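Bunia: 양팔 원격조작 시험관 취급 데이터
읽는 시간 6분

개요

Bunia는 실험대 위에서 시험관을 집고 옮기고 다시 꽂는 작업을 사람이 원격조작으로 시연하여 기록한 데이터이다. 배포본에는 에피소드 1352개가 들어 있다. 모방학습 정책의 학습과 오프라인 평가에 쓰도록 만들었으며, 궤적은 모두 조작자가 직접 만든 것이다. 스크립트로 생성한 동작이나 시뮬레이션 궤적은 섞지 않았다.

수집은 Wultell에서 했고 원격조작 소프트웨어는 사내 도구인 Zania를 사용했다. 이 문서는 2019년 6월 9일 배포본을 기준으로 한다. 1월에 내부에 돌렸던 시험판과는 행동 필드의 정의가 다르므로 두 판을 합쳐서 쓰지 말 것.

작업 정의

작업대에는 파란 가로대가 달린 피펫 거치대, 투명 아크릴 랙, 청록색 나사 뚜껑이 달린 용기, 노란 액체가 든 뚜껑 없는 시험관이 놓인다. 조작 대상은 노란 액체가 든 시험관 하나이다. 오른팔이 시험관 윗부분에 접근하여 잡고, 랙 상판 위로 들어 올려 거치대 쪽으로 옮긴 뒤, 원래 구멍에 다시 꽂고 그리퍼를 연다. 왼팔은 이 작업에서 물체를 잡지 않지만 상태와 행동은 같은 형식으로 기록된다.

피펫은 거치대에 걸어 둔 채로 두며 조작하지 않는다. 다만 시험관을 옮기는 경로가 피펫 팁과 거치대 다리 근처를 지나므로 실질적으로 장애물 역할을 한다. 접촉이 있었던 에피소드는 contact 필드가 true이다.

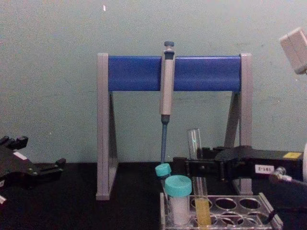 파지 높이는 고정하지 않았다. 조작자에게는 액면보다 위쪽을 잡으라고만 지시했고, 그 결과 같은 조작자 안에서도 높이가 갈린다. 파지점이 낮으면 랙 상판과 손가락 사이 여유가 줄어 삽입 단계에서 속도가 떨어지는 경향이 있다. 이 편차는 보정하지 않고 그대로 남겼다.

시연 방식

조작자는 2명이다. 양손에 입력 장치를 하나씩 쥐고 카메라 영상만 보면서 팔을 움직인다. 입력 장치의 자세 변화량이 팔 끝단의 목표 자세 변화량으로 변환되고, 그리퍼 개폐는 방아쇠의 연속값을 따른다. 페달을 밟는 동안에만 명령이 전달된다. 페달을 뗀 구간은 clutch 필드로 표시되며, 학습할 때는 제외하는 편이 낫다.

힘 되먹임은 없다. 삽입이 걸렸을 때 조작자가 알 수 있는 단서는 영상과 관절 전류 표시뿐이다. 그래서 삽입 직전에 잠시 멈추는 구간이 흔하다. 정지 구간을 속도 임계값으로 잘라 내면 이 정렬 동작까지 함께 사라지므로 주의한다.

기록 형식

에피소드마다 디렉터리가 하나씩 있고, 그 안에 다음 파일이 있다.

state.csv: 양팔 관절각, 끝단 자세, 그리퍼 개도
action.csv: 양팔 목표 자세, 그리퍼 목표값, clutch
head, chest: 머리 높이와 가슴 높이 카메라 영상
meta.json: 조작자 기호, 성공 여부, contact, 비고

상태와 행동, 영상은 모두 15 Hz로 맞추어 저장했다. 정렬 기준은 머리 높이 카메라의 시각이며, 나머지는 가장 가까운 표본을 택했다. 보간은 하지 않았다. 프레임이 누락된 자리는 비고에 인덱스로 적혀 있다.
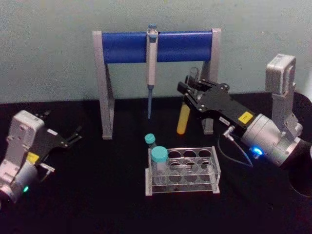

실패한 시연도 배포본에 포함되어 있는가?

포함되어 있다. meta.json의 success가 false인 에피소드이며, 시험관을 놓쳤거나 다른 구멍에 꽂았거나 제한 시간을 넘긴 경우가 해당한다. 행동 복제에는 걸러 내고 쓰고, 성공 판별기를 학습할 때는 남겨 두면 된다. 하드웨어 비상정지로 끊긴 기록은 행동과 상태의 대응이 깨져 있어 배포본에서 뺐다.

품질 검사

1차 검사는 Su라는 스크립트로 자동 처리했다. 시각의 역전, 관절 한계 초과, 영상과 상태의 길이 불일치를 찾는다. 성공 라벨은 사람 2명이 따로 붙였고, 판정이 엇갈린 에피소드는 Ayman Atallah가 영상을 다시 보고 정했다. 최초 판정도 label_raw 필드에 보존되어 있다.

성공 판정은 마지막 상태만 본다. 시험관이 원래 구멍에 서 있고 양쪽 그리퍼가 열려 있으면 성공이다. 도중에 랙이 밀렸더라도 마지막 상태가 조건을 만족하면 성공으로 처리했다. 이 기준이 느슨하다고 보면 contact와 비고를 함께 걸러야 한다.
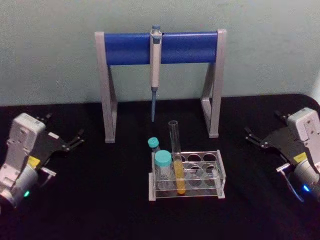
초기 배치의 변화 폭은 좁다. 랙의 위치와 각도는 에피소드 사이에 손으로 조금씩 바꾸었지만 거치대는 거의 움직이지 않았고, 벽과 작업대는 전 구간에서 동일하다. 다른 배경이나 다른 조명에서의 일반화를 이 데이터만으로 주장하기는 어렵다.

알려진 한계

투명한 물체가 많다. 아크릴 랙의 모서리 반사와 유리벽의 반사가 영상에서 겹치며, 깊이 센서는 쓰지 않았다. 랙 구멍의 위치를 영상에서 추정하려면 별도의 주석이 필요한데 배포본에는 들어 있지 않다.

가슴 높이 카메라에서는 파지 순간에 그리퍼와 시험관이 서로를 가리는 일이 잦다. 한쪽 카메라만으로 학습한 정책은 삽입 정렬에서 오차가 컸다. 두 시점을 함께 입력하는 것을 권한다.

왼팔 데이터는 대부분 대기 자세에 가깝다. 양팔 협응을 배우는 용도로는 맞지 않는다. 손실을 계산할 때 양팔에 같은 가중치를 주면 왼팔의 낮은 오차가 전체 수치를 좋아 보이게 하므로 팔별로 나누어 보고할 것.

액체는 작업용 착색액이고, 흘림 여부는 라벨로 남기지 않았다. 실제 시료를 다루는 절차의 안전성을 평가하는 데 이 데이터를 사용해서는 안 된다.

분할

학습용과 평가용 목록은 splits 디렉터리에 있다. 같은 수집 회차의 에피소드가 양쪽에 나뉘어 들어가지 않도록 회차 단위로 나누었다. 임의로 다시 섞으면 거의 같은 배치가 양쪽에 들어가 평가 수치가 올라간다.

라벨 오류나 파일 손상은 에피소드 번호와 함께 Tegwen Gittins에게 알리면 된다. 수정 사항은 다음 배포본의 변경 기록에 반영한다.

이 사이트는 방문 통계를 위해 쿠키를 사용합니다. 동의 / 설정
© 2019 Wultell | 문의 | 맨 위로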